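**Golora lance une collecte de colis gourmands à Dogbe**

DOGBE — L'association Golora ouvre en novembre sa collecte de confiseries et d'en-cas emballés, destinée aux étudiants logés à la résidence Prosgate. L'objectif est fixé à 300 colis, contre 100 l'an dernier.

Les dons sont rassemblés dans des boîtes en carton ordinaires. Les sachets, bonbons et biscuits doivent être fermés et porter une date de consommation lisible. 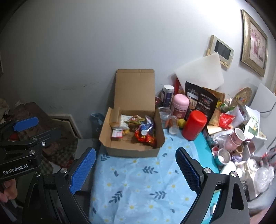

*Sachets et petits emballages dans une boîte en carton ouverte.*

« Nous demandons des produits individuels, faciles à partager dans un couloir ou une cuisine commune », indique Salamatu Quaye, responsable de la collecte. Les bouteilles en verre et les produits frais ne sont pas acceptés. Chaque colis pèse au maximum 30 hectogrammes, soit trois kilos.
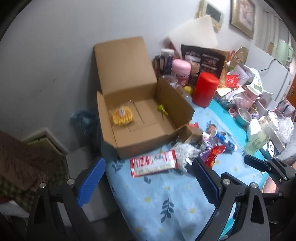
*Une sucette et un en-cas jaune dans le carton, d'autres emballages sur la nappe fleurie.*

Les dépôts se font à la salle Drunovia, 58, rue du Lavoir, de 14 h à 18 h. Les cartons vides sont fournis sur place. La distribution commencera en décembre, dans le hall de la résidence.

Contact presse : Salamatu Quaye, association Golora, salle Drunovia.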